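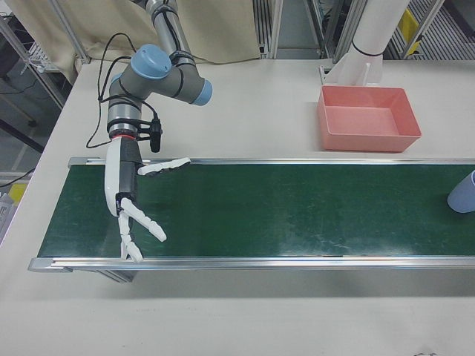
My old turntable died in November, halfway through side two of a Sunday-afternoon kind of soul record, with a noise like a cat being told no. I'd had it since college. I mourned it for an evening, ate some cereal over the sink, and then did what I always do, which was read forums until two in the morning and come away knowing less than when I started.

I ended up with the Nulico Jorkton, and I have been pestering everyone I know about it ever since, so now it's your turn.

It costs $440, which is a lot of money for something that spins. I want to get that out of the way. You can buy a suitcase player for the price of a pizza dinner, and if that gets you into records, great, go do it. But I'd been saving for a good one and I wanted the last deck I'd buy for a long time.

Setup took me most of an hour, and a good chunk of that was my own fault for putting the belt on with a twist in it. The manual has tiny drawings and the step for the counterweight comes after the step where you need it. Read the whole thing through once before you touch anything. The cartridge comes mounted and lined up already, and I was so happy about this, because the last time I tried to align one myself I bent a stylus and said things in front of my niece.

First record on was a beat-up live jazz album I've owned forever, the kind you stop hearing because you know it too well. And I heard the bass player breathe! There's a spot before the second solo where somebody in the crowd puts down a glass, and I must have played that record a hundred times on the old deck without catching it. I sat on the floor and played the whole side over. Then I played it again with the lights off, like a teenager.

What I love most is how quiet it is between songs. My old player had a low hum that I'd made peace with, the way you do with a refrigerator, and now that it's gone I keep turning the volume up by accident. Drums have some snap to them. Voices sit right in the middle of the room. Loud, crunchy guitar records sound a bit more polite than I'd like, and if that's most of your shelf you may want to try a different cartridge down the line.

The built-in preamp is fine. I used it for the first couple of weeks and then went back to my own, a Breathnach box I picked up secondhand, and the sound opened up a little. If you don't have one, don't run out and buy one. Live with it first.
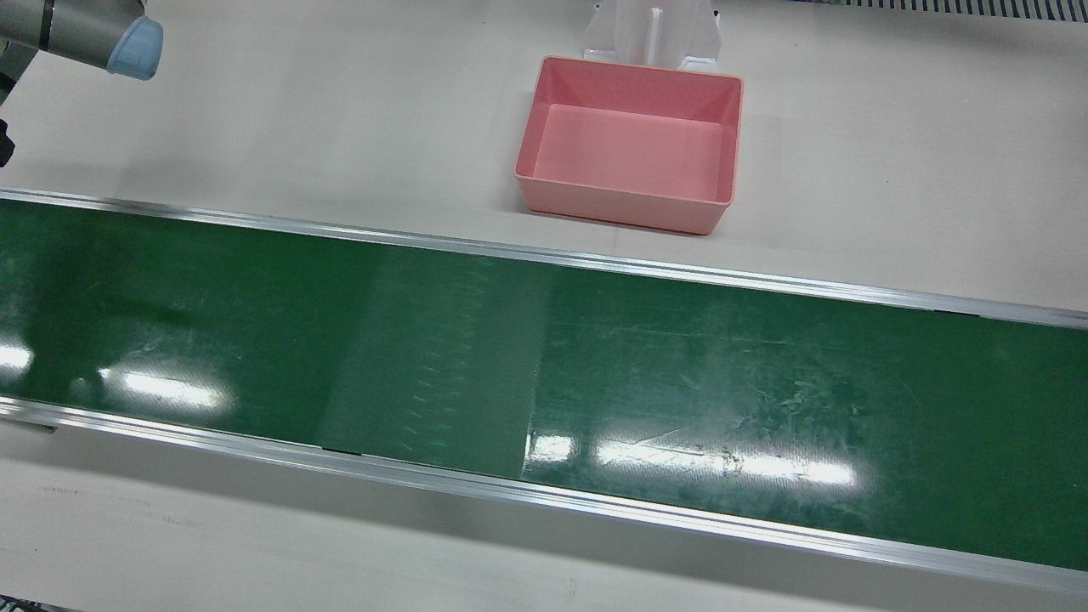
Niamh Hanrahan asked in the comments on my last post whether the Jorkton is any good in a house with bouncy floors, as hers skips whenever the dog comes down the stairs. She also said she'd been told the feet were useless and had already priced up a wall shelf.

The feet are not useless, Niamh! They're soft and squishy and they soak up a fair bit. I live on the top floor of an old building and can walk past mine in boots without a skip. Jumping is another story. A big dog on the stairs might be too, so I'd try it on the heaviest piece of furniture you've got before you start drilling into anything.

Some gripes, then. The dust cover picks up fingerprints if you so much as look at it, and the hinges are stiff enough that I lift with one hand and hold the deck with the other. There's no auto-stop, so if you fall asleep to records (guilty) you'll wake up to that little thup, thup, thup from the run-out groove. And switching from 33 to 45 means lifting off the platter and moving the belt by hand. I don't mind it for an evening of singles if somebody else gets up to do it. Brendan Kavanagh came over with a box of 45s and after the first few we just moved the belt once and left it there all night.

Oh, and the power cord is short. Measure first.

I've bought more records in the last few weeks than in the whole year before, and I've been pulling out stuff I'd written off. That scratchy Flinton EP I nearly gave away sounds huge. Next up is a cartridge swap, as soon as Karim Hakim gives me back my tiny screwdrivers.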